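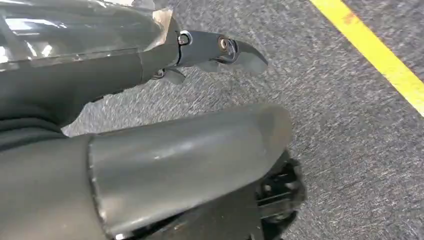

Open day at Clokbridge, October

Doors opened at 9:30 and we were given badges and a map. Clokbridge is the building Prultorow took over for its parts work, and this was the first time the public had been let past the lobby. The leaflet said 200 visitors had signed up for the morning.

The first stop was a short talk about molding. A run at Prultorow is usually 3,000 pieces, and changing a tool takes most of a shift. There were no presses running that day, so we heard about that part only.
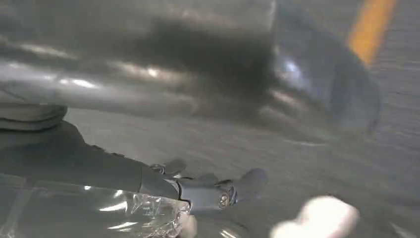
Next came the hall with the gray speckled carpet and the yellow lines on it. I had expected bare concrete. It is a quiet room and you can talk without raising your voice.

The part I spent the most time on was a big black molded plastic panel. I am used to seeing the smooth side of such things.

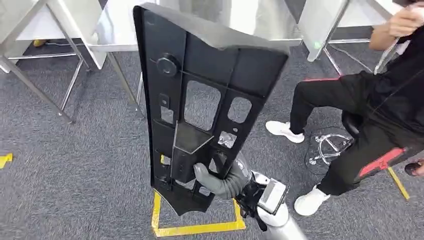 The back is all ribs, laid out in a grid, with openings through it in a few places and a round boss near one corner. One rib runs across on the diagonal. I asked what it weighed and was told to look on the Stiltine stand, where the data sheets were - they had run out.
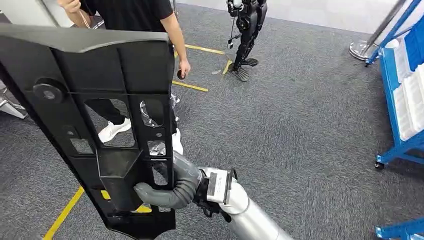
Coffee was in the side room until noon. Parking is on the Björklund lot, free on open days, entrance from the back road. Next one is in April.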